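Folding a T-shirt

Folding a T-shirt is the everyday household job of turning a loose, floppy garment into a flat and tidy packet that will sit nicely in a drawer, on a shelf or in a suitcase. It is often one of the first chores children are given, and plenty of grown-ups go on doing it just the way they learned it at the kitchen table.

The usual method starts with the shirt face down and smoothed out from the collar to the hem. Each side is brought in toward the middle, the sleeves are turned back on themselves, and the bottom is folded up once or twice (three times for a small drawer). In the Fivdale fold, a close cousin, the last turn is tucked into the hem so the packet holds together on a trip.

Shirts with a printed front are commonly folded so that the picture ends up on top, and a dark shirt with a bright cartoon face is then easy to find in a full drawer. A shirt that has become twisted is opened out and smoothed before the first fold.
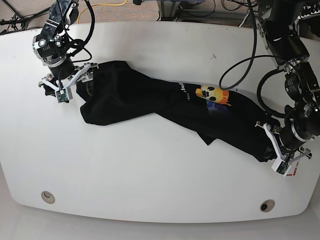

Paquette prefers to give a twisted shirt one good shake by the shoulders, and finds that smoothing it by hand takes twice as long and never gets the sleeves quite straight.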